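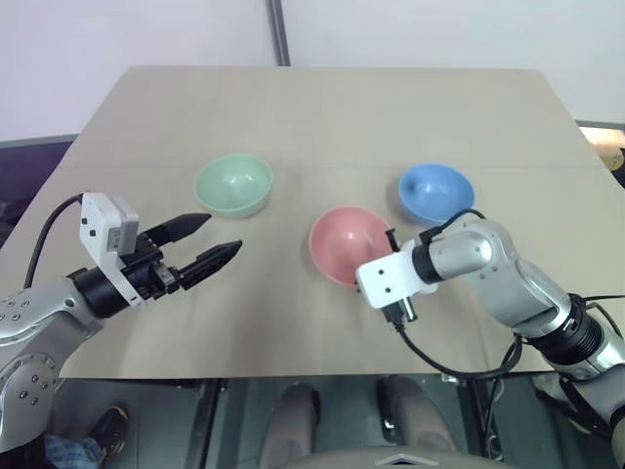

Toshiko thinks the paste is fine and the paper is the problem. She wrote so in pencil across the bottom of my last entry, underlined twice, and added that anyone who blames starch for cockling has not looked at which way the grain runs. I have now looked at which way the grain runs. It runs the wrong way. I would like it noted that the paste was also bad.

February, bindery notebook, continued. Still on the Drernholm ledger.

Where we are: 248 leaves, sewn on five supports, two of which exist. Text block is out of the boards. Spine linings are off except for a strip at the tail that has been glued with something brown and immortal. I have had a damp poultice on it since 8 a.m. and it has softened to the consistency of a boot. Lejla says leave it until tomorrow. I gave it another hour and then poked it, with the result you'd expect, and there is now a small tear in the fold of the last gathering that was not in the condition report this morning. It is in the condition report now.

Paste, batch 4. 35 g wheat starch to 200 ml water, soaked overnight, cooked in the double boiler, stirred the entire time by me. Batch 3 was the same recipe stirred the entire time by Makis, who took a phone call. Batch 4 went translucent properly and fell off the spoon in a sheet. Sieved three times through the horsehair. Third sieving got out two lumps I would have sworn weren't there. Thinned half of it to something like light cream for the tissue repairs and kept the rest stiff for the spine.

Smells of nothing. Batch 2 smelled of feet by its third day, so I'm writing the cooking date on the jar lid this time and not on the jar, where it washes off.

Tests, all on scrap from the Herkham duplicate, which is already in pieces:

Tissue repair, light paste, grain parallel to the tear. Lies flat. Dried between blotters under the small weight, no tide line.

Same, grain across. Cockled, as Toshiko would have told me if I'd asked, and as she did tell me without being asked.

Tissue repair, batch 3 paste, grain parallel. Also cockled a bit. So I was right as well, though I notice this result has attracted no underlining.

Remoistenable tissue, from the folder in the second drawer. Good on the blue-ruled pages where I don't want any more water than I can help. The red ruling moves if you breathe on it. I did four spot tests on the red and three of them bled, and the fourth I think I did on a dead ant.

Ognjen came by to ask when the ledger will be ready to photograph. I said that depends on the last gathering. He asked what was wrong with the last gathering. I said it had a small tear. 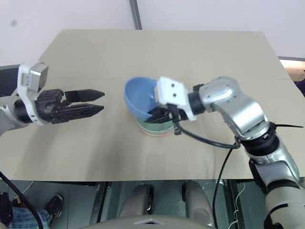
Sewing plan, assuming the tail ever comes clean. I want to reuse the original holes, and most of them will take it, but the kettle stitch at the head has pulled through in the first six gatherings and somebody before us fixed this by making new holes 5 mm further in and then, on some later day, with a fresh mind, more new holes between those. The fold looks like a postage stamp. Guarding those six with a medium tissue, both sides for the outer bifolium, inside only for the rest. If I guard everything the swelling will be ridiculous and the book won't go back in its boards – this is what happened to the Dumitrescu account book, which now lives in a box with its covers lying next to it like a jacket on a chair.

Thread: 25/3 linen is too fat. 35/3 feels right. Sewed a dummy of eight gatherings with the 35/3 and pressed it. Swelling at the spine is 2 mm over the fore edge, good enough to round. Wax the thread less than I did. The dummy squeaks.

Supports: the originals are tawed skin, alum, very white where they've been covered and the color of tea where they haven't. Mimoza has an offcut from the Jonness order that's nearly the right weight and wants paring by maybe a third. I pared one. I also pared a small piece of the bench. The French knife needs doing properly on the 1200 stone and then the strop, and whoever used it to open the starch sack can come and see me and we won't say anything more about it (it was me).

Boards. Front is sound. Back has delaminated at the lower corner into what I'd describe as puff pastry. Plan is to feed stiff paste in with a micro spatula, a layer at a time, then silicone release paper, then into the nipping press just tight enough to hold. Lejla wants a drop of methylcellulose mixed in to slow it down so there's time to get all the layers lined up. I think she's right but I want to see it on the Herkham scrap first. The Herkham scrap is running low. It was a bad day for that book when its twin turned up in better condition.

Found in the gutter between two gatherings near the middle: one pin, rusted, one seed, and a slip with "1359 owed, see Tuesday book" in the same hand as the main text. We don't have a Tuesday book. Bagged the slip and the seed and noted the leaf. The pin has left an orange ghost of itself on both pages and I'm not going to try to get that out.

Makis, if you're reading this before I'm in: the stiff paste is in the fridge, the jar with the writing on the LID. The blotters under the small weight need changing first thing and they are not to be put back on the good stack. Don't touch the poultice. I mean it kindly. If Ognjen asks again, it will be ready to photograph when it's a book.

Still to do:
new blotters, the thick kind
tail lining, again
guard six gatherings
strop
ask Mimoza whether the other half of that skin is spoken for
remake the dummy with less wax

4:40 p.m. Lifted one corner of the poultice. The brown stuff came away clean for the width of my thumb. Put the corner back down and went to wash the sieve.

Later, in pencil, not my writing: grain of the guards, please check. T.

Checked. Cutting them again tomorrow.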